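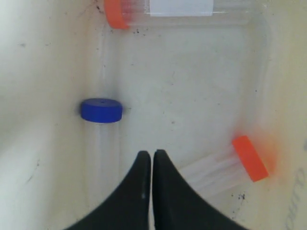
Cleaning a white plastic bin used for centrifuge tubes

Posted by Pretero, March

We keep capped tubes in a white plastic bin between runs. The floor and lower walls pick up dark specks and smudges, worst just below the tubes. Wiping with a dry towel moves the grit around and leaves most of it there. The tubes have orange or blue screw caps and paperwork goes by the labels, so I don't want to soak anything. What do you use?

2 replies

Edeo
Take the tubes out and stand them in a rack. Tap the bin out upside down, then wash with warm water and mild dish detergent. Use a soft nylon brush along the seams. Rinse twice, air dry for 4 hours. Do not use an abrasive pad; scratched plastic holds dirt. If the tubes held anything hazardous, follow your site's decontamination procedure first.

Sinotley
Same as above but I just line ours with bench paper and change it when it looks bad. Wipe the outside of the tubes before they go back in, too. Keep the wipe off the labels if the ink runs. A roll of paper lasts us 80 changes.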